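4.2. El fallo que no vimos venir

Voy a contar esta parte con cierto detalle porque nos costó casi todo el mes de noviembre y porque, la verdad, al principio la despachamos como mala suerte. La tarea de inserción parecía la fácil: coger una pieza, llevarla a su hueco en la base verde de espuma y soltarla. En las pruebas cortas la política Mateos iba de maravilla (¡hasta lo celebramos!), pero en la serie larga, de 3603 intentos, empezaron a salir paradas por exceso de fuerza que no cuadraban con nada.

Lo que pasaba es que el controlador Gidance daba por terminada la aproximación antes de tiempo. Con la pieza todavía en el aire, el estimador de contacto saltaba a «apoyado» y el brazo empezaba a empujar en la dirección que no era. Con las piezas cortas casi daba igual; con las alargadas, un error de 4 grados en la muñeca se convierte en un buen desvío en la punta.

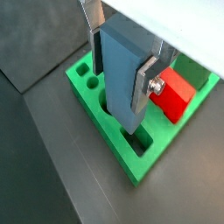 Figura 6. Bloque gris azulado sujeto en vertical sobre la ranura alargada de la base, visto desde la cámara de muñeca.

Murray Ormsby sospechó enseguida del sensor de fuerza, y yo de la calibración de la cámara – los dos nos equivocábamos. El culpable era un filtro con una ventana de 15 muestras que heredamos del montaje de Kisside y que nunca volvimos a ajustar. Al acelerar el descenso, el filtro arrastraba la inercia de la propia pinza y la leía como contacto.

Había además un segundo problema, más tonto y más peligroso: tras una parada, el sistema reanudaba el plan sin volver a mirar la base. Y la base puede tener piezas encima, como el prisma hexagonal rojo de pie en una esquina, con bastante altura para estorbar una trayectoria baja. En Fundcombe registramos más de 5 reanudaciones así antes de cortar la serie.

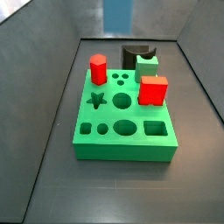

4.3. Cambios en la lógica de parada

Lo primero fue quitar la reanudación automática. Ahora, después de cada parada, el brazo se retira en vertical, vuelve a estimar la posición de todas las piezas y espera confirmación del operador.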